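How to season and look after wooden spoons (and bring a neglected one back)

I have a soft spot for wooden spoons. My mum had a crock of them beside the stove that we all learned to cook from, and when I moved into my own place the first thing she pressed into my hands was a spoon with one flat side, worn down from years of scraping the bottom of the same pot. I still use it, and it still looks good, so I thought I'd write down what I do, seeing as my friend Usa Mahawong has asked me three times now and I keep forgetting bits.

You don't need much, and you probably have most of it at home already.

What you'll need

Food-grade mineral oil (the chemist sells it, usually cheaper than the kitchen shop)
A little beeswax, if you'd like a board butter instead of plain oil
Fine sandpaper, 240 grit, and a scrap of something finer if you have it
Two old cotton cloths
A baking rack or a folded tea towel for drying

Please don't use olive oil or canola. I know it's sitting right there on the bench, and plenty of people will tell you their nan did it, but cooking oils can go rancid in the wood and then every batch of custard has a whiff of old chip shop about it. Walnut oil is lovely and it does cure, only I steer clear of it because of nut allergies in our family.

Step one: wash it properly

Warm water, a drop of dish soap, a quick scrub along the grain and a rinse. Don't leave it soaking in the sink while you have your dinner (I say this as someone who has done it many times!) and please, please keep it out of the dishwasher. The heat and the long wet cycle will open the grain and sooner or later you'll get a split running up from the bowl.

If the spoon smells of onion or curry, rub it with half a lemon and some coarse salt, leave it for a few minutes and rinse again. Turmeric stains I've made my peace with. They fade a bit in the sun if you put the spoon on a windowsill for an afternoon.

Step two: let it dry all the way

Overnight at the very least, and longer if the weather is muggy. Oil won't soak in nicely if the wood is still holding water. Stand spoons handle down in a jar, or lay them on a rack so the air can get all around them.

Step three: sand off the fuzz

Washing raises the grain, so a dry spoon that hasn't been oiled for a while will feel furry. Go over it lightly with the 240, always in the direction of the grain, and pay attention to the rim of the bowl where it meets the pot. Wipe the dust away with a barely damp cloth and let it dry once more. Sometimes I do this step twice on a new spoon, and it comes up beautifully smooth.

Step four: oil it

Pour a small puddle of oil into a little dish, dip a corner of your cloth and rub it in, handle and all. People forget the handle! It gets handled with wet hands every day and dries out just as badly as the bowl. I leave the first coat for 40 minutes, wipe off whatever hasn't gone in, and then do a second coat before bed and leave it until morning.

A red-brown handle, and a small steel cup on the white surface:

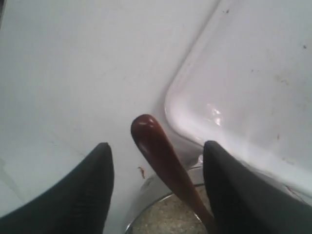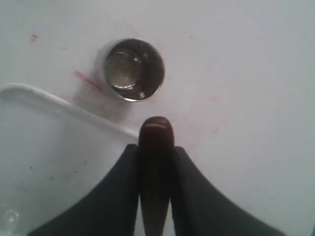
If you want to finish with board butter, melt one part beeswax into four parts mineral oil in a jar set in a pan of barely simmering water. Let it cool to a soft paste, rub on a thin layer with your fingers, wait a quarter of an hour and buff it with your second cloth. It smells of honey and your hands will feel wonderful afterwards. A jar keeps for months in the cupboard.

How often?

For a spoon in daily use, I'd say once a month. Mine get done whenever they start looking pale and thirsty, so sometimes it's sooner. If water soaks straight in and leaves a dark patch, it's time for another coat.

And if there's a crack in the bowl, I'm sorry, but retire it from cooking. Food gets down in there and you can't clean it out. Mine go to the garden, where they make very good row markers for the beans.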